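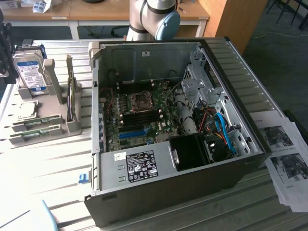
Fluvon Owner's Guide, Issue 2, page 139

Fitting the Memory

Read this section through before you start. You need a clean, flat work surface, a crosshead screwdriver and the memory modules from the Fluvon upgrade pack (part 614). Lay the tower on its side with the side panel off and the inside facing up.

CAUTION: Switch off at the wall and pull out the mains lead. Hold the power button in for a few seconds afterwards.

1. Touch bare metal on the case before you pick up a module. Do this again each time you come back to the job.

2. Find the memory slots. On many boards they run side by side next to the processor socket.

3. Open the clip at the end of the slot. Some boards have a clip at both ends.

4. Hold the module by its edges and line up the notch with the ridge in the slot. If they do not match, turn the module round. If they still do not match, it is the wrong type for your board. See page 370 for exchanges.

5. Press down evenly with both thumbs until the clip closes.

Note: With two modules, check the board maker's leaflet for which slots to fill first. Matching slots are often the same colour, but not on every board.

CAUTION: Do not touch the pins in an empty processor socket. Bent pins are not covered by the Fluvon warranty.

6. Tuck any stray cables clear of the fans, refit the side panel and stand the tower upright.

7. Reconnect the mains lead and switch on. The first start may take longer than usual.

If the screen stays blank, switch off, unplug and repeat steps 3 to 5.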